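Yard & Engine Talk > Trimmers, Edgers and Brushcutters

Thread: Bump head keeps eating line, switch to fixed line or live with it?

mossyacre wrote:
Evening everybody. I've been reading this board since the spring and finally have something to ask, so please bear with me, I do tend to go on. I have a Vindness curved shaft trimmer that came with the house (the previous folks left it hanging in the shed along with a very nice rake) and it starts on the second or third pull every time, so I have no complaint with the engine at all. My trouble is the head. I bump it, nothing comes out, I bump it again, nothing, and then I take the cover off and the line has welded itself together on the spool in one big lump. Last Monday I had it apart four times along one fence!

My neighbor swears by the fixed line heads where you just poke short pieces through and go. Is that worth doing, or am I winding the thing wrong? The line is a big roll of Zallarero that I got on clearance, the .095 square kind.

Fiifi Akpalu wrote:
Welcome, mossyacre, and never mind going on, you're in good company here. I'd look hard at that line before you spend a dime on a new head. Plenty of the little curved shaft machines were set up for .080, and when you go up a size the spool fills too tight, the coils rub on each other, they get warm and they stick. Square line is worse for it than round in my experience. Check the underside of the head or the manual for the size. If it says .080, give the clearance roll to somebody with a bigger trimmer and try a short length of round.

And soak it! I keep mine in a coffee can of water over the winter and it comes out as limber as a shoelace.

dandelionduke wrote:
Oh boy, here we go with the soaking again. Fiifi, you know I love you like a brother but I have never seen it make a bit of difference. I've run dry line off the same roll for years. What matters is winding it in neat rows, in the direction of the arrow, and leaving the last few turns off. People cram the spool full so they won't have to stop, and then they stop all afternoon.

Fiifi Akpalu wrote:
We'll have to disagree until one of us quits mowing, Duke. Nylon takes up water and old nylon dries out and goes brittle, and I had a whole roll that snapped at the eyelet every two minutes until it got its bath. But I'm with you on the winding. Neat rows, no crossing, and don't fill it to the rim.

mossyacre wrote:
Well, I went out with a flashlight and sure enough, .080 molded right into the cap. I feel a little silly. I had also been filling it absolutely to the rim, so Duke has me there too. Does anybody want to talk me into or out of the fixed head anyway? My neighbor is very persuasive and he brings tomatoes.

Kekeli Addo wrote:
I'll speak up for your neighbor. I put a fixed head on my Amissah straight shaft two seasons back and I wouldn't return to a bump head if you paid me. I cut my pieces on the kitchen table while the coffee's on, 10 inches each, drop a handful in my apron pocket and off I go around the flower beds. When a piece wears down I shut off, pull the stub, push in a new one and I'm trimming again before the engine has cooled. No spring to lose in the grass either, and I have lost a few springs in my day.

Now, the drawbacks, to be fair to everyone. You do stop more often if you're working against chain link or stone. You end up with a lot of stubs, and they need picking up. And please don't go longer than the head maker says, even though it's tempting. Long pieces load the engine down, and if you've taken the guard off to make room for them, put it back on before you do another foot of fence.

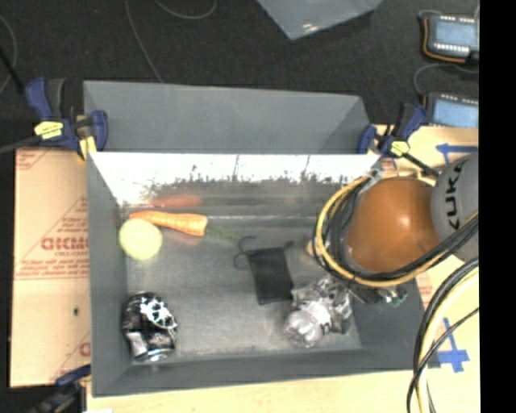
One more thing, and then I'll let somebody else have a turn. Check the arbor before you order. The universal heads come with a bag of adapters, and the one my brother-in-law bought for his Sinari had every thread in it except the left-hand one he needed. He forced it, bless him, and then he was shopping for a gearbox as well. Take the old head off first and carry it to the shop with you.

dandelionduke wrote:
Good post, Kekeli, though I'd still say a curved shaft that size is happier with a light head. Some of those fixed ones are a chunk of metal and you can hear the motor sulking. If you do go that way, mossy, get the plastic two-line kind.

Kekeli Addo wrote:
I won't argue with that. Mine is a straight shaft with a bigger engine and I forget not everyone's is.

mossyacre wrote:
You are all so kind. Plan for the weekend is a small roll of round .080, wound like Duke says, half of it soaked like Fiifi says so I can see for myself. If that lumps up on me too I'll go for the plastic fixed head, and yes, Kekeli, I'll take the old one along to the shop.

Fiifi Akpalu wrote:
Label your halves, and come back and tell us which one was in the coffee can. Duke owes me a sandwich if it's mine.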